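Evel Bench Set, Set-up Guide
Section 4: Laying out the rack, the funnel and the flask
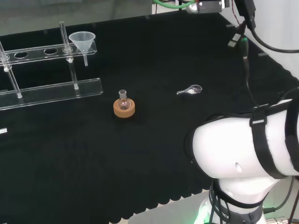 Fig. 4. Rack with funnel, and round-bottom flask on its cork ring, on black cloth.

Before you start this section, the parts must be washed and the table must be free of papers and cups. Please read all the steps one time before you do them.

4.1 The cloth

1. Spread the black cloth over the work table. Pull it toward the corners until the top is flat. The hem may hang over the front side, but it must not touch the floor.
2. Pass your hand over the cloth and take out every fold. A glass part standing on a fold can lean.

Note: A black cloth is helpful for clear parts, which are difficult to see on a pale table. If you use the Rimness cloth, wash it alone the first time.

4.2 The rack

3. Place the clear acrylic rack on the left side of the table, with the base bar lying flat on the cloth. It can stand at an angle to the table edge if this is easier for your hand.
4. Press gently on the two ends of the upper shelf. If the rack moves, check the knobs at the rods and tighten them with your fingers only.

CAUTION: Do not clean the acrylic with acetone or with strong alcohol. It will become cloudy and may crack near the holes. Use water with mild soap.

4.3 The funnel

5. Hold the plastic funnel by its wide part and lower the stem through a hole near the right end of the shelf. The wide mouth stays upward.
6. Keep the neighboring hole free during pouring.

Note: The funnel is milky in color. This is the normal look of the plastic and you do not need to scrub it.

4.4 The flask

7. Put the cork ring on the cloth first, a little in front of the rack and to the right.
8. Set the round-bottom flask in the ring with the neck straight up. Let it go slowly.
9. Look at the ground-glass joint. If you find a chip there, do not use the flask.

CAUTION: Never leave a round-bottom flask on the table without its ring, also not for a short moment.

The Nilsuwan spare rings, order number 256, fit the small flask. For the 1000 ml flask you need the larger ring, order number 400.

Continue with Section 5, Filling.

Last updated: March
Contact Fetenance Support | © Fetenance | Back to top
59 shares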